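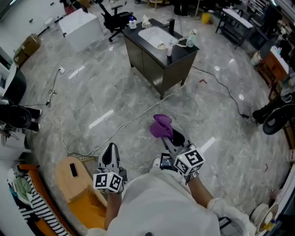 Rag number one, the purple one, lifted just off the floor.

I had a whole plan for this post. It was going to be about the curtain fabric I found in Grultley, and then I spent my Monday on the floor instead, so you're getting floors. And rags. And a fair bit about a vanity.

Let me back up. The gray marble-look floor was the thing I wanted most when we started on this room. I'd seen it in the showroom at Bulier, all shiny under those lights, and I said yes before I'd even asked what it was like to live with. Well, I can tell you now! It shows everything. Every footprint, every drip, every stray hair. A matte floor forgives you. A glossy one keeps a diary. I still love it, mind you — in the late afternoon it makes the whole room look bigger — but I've had to get serious about how I clean it.

So, the rags. I used to mop with the string mop we had at the old place and it left streaks you could see from the door. Then I tried one of those flat pads and got different streaks. What works for me is plain old cloths, two of them, one damp and one dry, and doing it in patches about as wide as my arms reach. Damp first, wrung out until you think there can't possibly be any more water in it (there is, wring it again), and then straight over it with the dry one before it has time to make up its mind. The purple cloth is my damp one. It's been washed so many times it has gone all soft and crumply and I wouldn't trade it for a new one.

I don't put much in the water. A tiny squirt of dish soap for a whole bucket, and if I overdo it I have to go back with clean water. I did buy a bottle of Skorow floor shine in August because I'm weak, and it made things worse, so that's under the stairs now if anybody wants it.

The vanity is the other half of the story. It's the dark gray one with the two doors and the black countertop, and I'm so happy with the white sink and black faucet together. The counter, though! I keep meaning to give the bottles a proper home and they keep creeping back out. Right now there's a white one with a blue cap, a pale green one and a little spray bottle, plus a cable running over the front that needs a clip or something. And the tan cloth lives in the basin, apparently. I'm thinking of a small tray, or maybe a basket behind one of the doors. I looked at one in Tan but it was 3 inches too deep, and I measured twice.

The chairs get moved before I start, or at least that's the idea. The black one on casters is easy, I just give it a shove. The orange one is always wearing somebody's clothes, so it tends to stay put and I clean up to it and then feel guilty. Same with the cardboard box along the wall. It must have been moved 1,000 times by now and I still haven't unpacked it.

If any of you have a glossy floor and a trick for the bit right along the baseboards, please leave it in the comments. I've been going at it with an old toothbrush and my knees have filed a complaint. Curtains next time, I promise. I did buy the fabric.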